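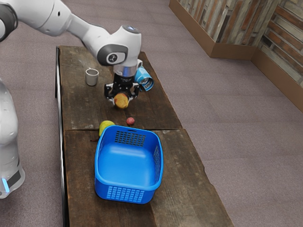

Sim bench, grip on the yellow-and-red fruit, blue basket still empty.

February 21, 2025

Long one today, sorry, whoever reads this after me. I spent the morning in the simulator and the afternoon down in the packing hall at Giddale with Fadime's crew, and I want both halves in the same entry before I forget which moan belongs to which.

Morning first. Mixed box task, same as before: pick things off the table, put them in the basket, leave the cup and the can alone. I still like the old battered table in the sim. Cempaka wanted to swap it for clean steel like the hall has got, and I said leave it till April, we've got enough changing as it is! The grip force is back down to where it was before Zulkifli's update and I've kept his version under a separate name, so please don't tidy it away.

Did 30 runs with the new release order. 13 of them stopped early on the same timeout (the one in the planner, not the one in the gripper — I keep mixing those up, and so does the log). Seed 3782 does it every time, so use that one if you want to look. The pear is a pain. It's the neck, I think, the fingers want to come down across it and there's a narrow bit where the fit is poor, but I haven't checked that properly.

Then the potatoes, which is what Giddale really cares about.
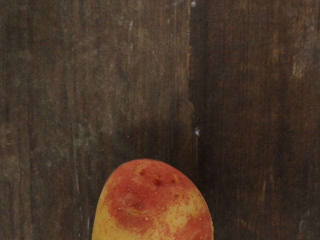
Potato model on the dark boards, close up, with the patchy red and yellow skin.

I took a printout of the potato models down with me after lunch and showed Fadime Soylu, who has been grading for longer than I've been able to drive. She was very nice about them and then told me what was wrong. Colour hardly matters to her. She's feeling for soft spots with her thumb as she turns each one, and she's looking for green, and for eyes that have started to go. We have been handing the arm a colour score. So that's a proper conversation for Dewanti and me, and probably a rewrite of the reject rule.

The bigger thing was how the work is going to be shared out. The plan from Hedine says the arm takes the lifting at the end of the line and the people move up to grading. Fine on paper. But the end of the line is where they swap over every half hour to rest their eyes, so if the arm has that spot all shift there's nowhere to swap to. Fadime spotted this straight away. I'd read that plan I don't know how many times and it went right past me. Her idea is to keep one hand-packing place open next to the arm, so people can still rotate through it, and slow the belt a touch. I've written it up and sent it to Sekar Pelupessy with the layout sketch.

Other things from the hall, in the order people told me:

Two of the packers asked if their hours change. I don't know and I said so, and I've asked Sekar to go down and answer it herself. Shouldn't come from us.

They want a stop button on both sides of the belt. We had it on one. Adding it.

The beep is horrible. It's pitched right where the forklift warning is, and Fadime says her lot will stop hearing both within a week. Changing the beep today if I can find where Söderlund's panel keeps the setting.

Whoever clears a jam should be able to restart without ringing upstairs. I agree with this completely — at the moment it needs a login, and the only logins are ours.
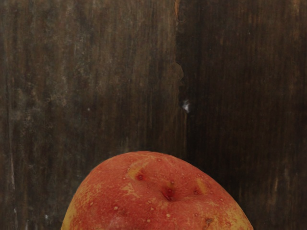 Back upstairs I had a go at the reject rule with Dewanti. We've dropped the colour score for now and put in a "hand to a person" tray, so anything the arm isn't sure of goes to whoever is on the open packing place. It makes the numbers look worse. Hedine will ask about that on the next call and I'd like Cempaka there when they do, she explains it better than me. We still have no way of feeling for soft spots, and I don't want anyone at Giddale told that we do.

Also talked about who teaches who. Fadime offered to sit with us for an afternoon and grade a crate out loud while one of us writes it all down, and I'd bite her hand off for that. It needs to be paid time and it needs cover on the line, so that's another one for Sekar.

To do:
rerun seed 3782 with the longer planner timeout
7 more potato shapes from Zulkifli, lumpier please, and a couple with green on them
stop button, far side
beep
restart without login, ask Söderlund what they allow
pick a date with Fadime, then tell Dewanti before she books the sim machine out again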